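4.3 Recording with the paired hand-held grippers

This section covers set-up and recording at the club bench with two hand-held grippers. It assumes the bench has been leveled (section 3) and the Plundus logging software is installed on the bench computer. Charging and storage are covered in section 6.

4.3.1 Before you start

One operator holds both grippers. A second member runs the computer and calls the start and stop of each take. First-year members must be checked out by Kwan-ho Shih or another bench lead before operating alone.

You will need:
Left and right grippers, with cables
Tabletop board, rack bar and oval tray
Task card for the session
Lens cloth

CAUTION: Do not lean on the board. It is held by the outer rails and will shift under body weight. A shifted board voids the calibration.

4.3.2 Placing the rack and tray

1. Wipe the tabletop and let it dry.
2. Set the rack bar along the far edge of the board, with the pegs pointing down.
3. Press on each end of the bar. If it rocks, reseat the posts before going on.
4. Place the oval tray in front of the bar, with its long axis running left to right.
5. Check that the operator can reach both ends of the tray without twisting the wrist. Move the tray toward the operator if needed.
6. Enter the layout name from the task card in the Layout field. The field is case-sensitive.

Note: The Prilgate task set uses the tray in the position above. The Tovadier task set turns it a quarter turn. Do not mix takes from the two sets in one session folder.

4.3.3 Connecting the grippers

1. With the software closed, plug in the left gripper, then the right.
2. Open the software and wait for both status marks to turn green. Allow around 60 seconds on a cold start.
3. Squeeze and release each handle 3 times. The opening value on the screen must return to zero each time.
4. If a value stays above zero, close the jaws fully, select Reset Jaw, and repeat step 3.
5. Clean the lenses. Fingerprints are the most common cause of rejected takes.

CAUTION: Keep the cables clear of the jaws. A cable caught while the handle is squeezed can pull the connector out of its socket. Replacement connectors have to be ordered from Tsakiris and have taken until October to arrive in past seasons.

4.3.4 Starting position

1. Hold one gripper in each hand, with the palm fully around the handle. Do not hold the unit by the body or the bracket.
2. Bring the left gripper over the near left corner of the board, jaws facing inward.
3. Bring the right gripper to the right end of the tray, just above it and close to the rack bar. Point the fingers toward the back of the board.
4. Let the right cable hang in a loose loop to the right. It may pass near the tray but must not lie across it.
5. Hold still until the computer operator calls the take.

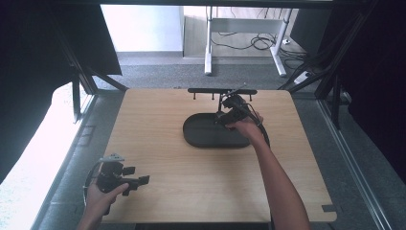

Figure 4-6. Grippers over the board, operator's view.

4.3.5 Recording a take

1. The computer operator selects Record and says "go."
2. Carry out the task on the card at an even pace. Keep both grippers above the board for the whole take – a gripper that leaves the work area loses tracking.
3. If something is dropped, stop. Do not pick it up during the take.
4. Return to the starting position and say "done."
5. The computer operator selects Stop, then Keep or Discard.

Note: A take ends by itself at 4,000 samples. If this happens often, the task is being done too slowly or the card should be split into two shorter tasks.

4.3.6 Checking the session

After the last take, run Check Session from the Tools menu. The score must be 86 or higher for the session to go into the shared folder. For a lower score, open the report and look at the entries marked in red:

TRACK LOST – gripper left the work area or the lens was covered by a sleeve. Roll up sleeves and repeat the take.
JAW DRIFT – opening value did not return to zero. Repeat 4.3.3, steps 3 and 4.
LAYOUT – name does not match the task card. Correct the name and run the check again. No new takes are needed.

Close the software before unplugging either gripper. Write the session name and both operators' initials in the bench log.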